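Celebrity and Entertainment Reporting: Handout for Unit 4
Covering accidents, arrests and other trouble
Instructor: Chepkoech Koech

Bring this to the lab session with your marked-up copy of the Athumani story. The reading for this unit is the chapter on attribution, plus the two short court pieces in the packet.

Most entertainment stories about trouble start with somebody else's report. A website posts that an actor was in a crash, and ten other sites rewrite it within the hour. Your job in this unit is to find the first source and work out what it knew.
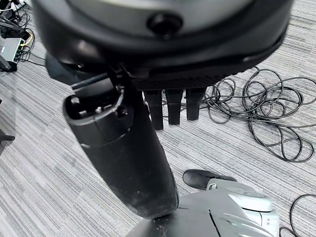 BRASTBRIDGE, 10/27/24
Singer Osian Rosser was cited after his car struck a parked van outside the Asine Theater, police said. Rosser was not hurt. A spokeswoman, Stella Kaijage, said he had finished a rehearsal and was driving home. Over 200 fans were waiting at the stage door at the time, according to the theater.

Notes on the sample brief

"Cited" is the right word. He was not arrested and he was not charged with a crime. If the police log says citation, the story says citation.

Each fact has an owner. The citation belongs to police, the rehearsal belongs to Kaijage, and the crowd figure belongs to the theater. Students often give the whole paragraph to "reports," which tells the reader nothing.

The brief does not say why the car hit the van. Three student versions last April said he was "distracted by fans." No source said that. Putting the crowd in the sentence next to the crash can suggest the same thing, so watch the order. 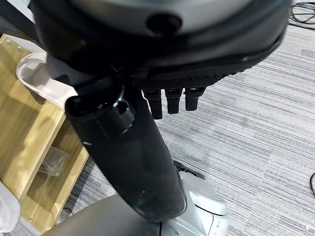
Quotes from the star

A celebrity may give an account on social media or on a talk show. Treat it as one side. Use the person's own words for the part that is in dispute and paraphrase the rest. Do not use "admitted" unless the person is accepting blame. "Said" works nearly every time.

Kenza Ait Brahim's column on the Fadulside festival fight is the model here. She had two singers with two accounts and a security report that matched neither. She ran all three in the order she got them and kept the piece to 193 words.

Private people in the story

A driver, a neighbor or a fan who gets pulled into a celebrity story has not chosen a public life. Leave out the name unless it is on the record and the story needs it. Do not describe injuries beyond what officials or the family have released.
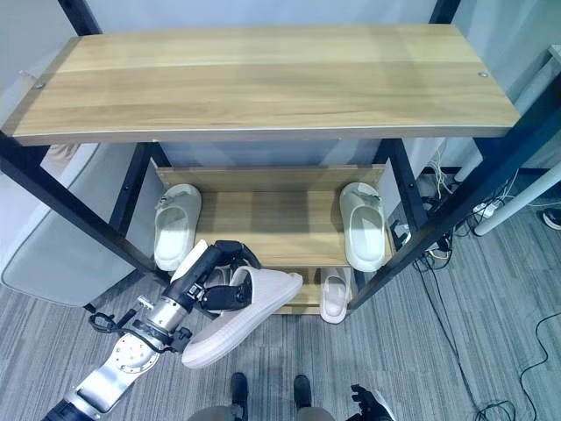 The same care applies to relatives of the celebrity, and above all to children. A famous parent does not make a child's school or medical history news.

Assignment

Rewrite the Athumani story in 70 words or fewer. Attribute every claim. Attach a list of your sources with the time you looked at each one. Hand it to Mwanaisha Kimaro before lab.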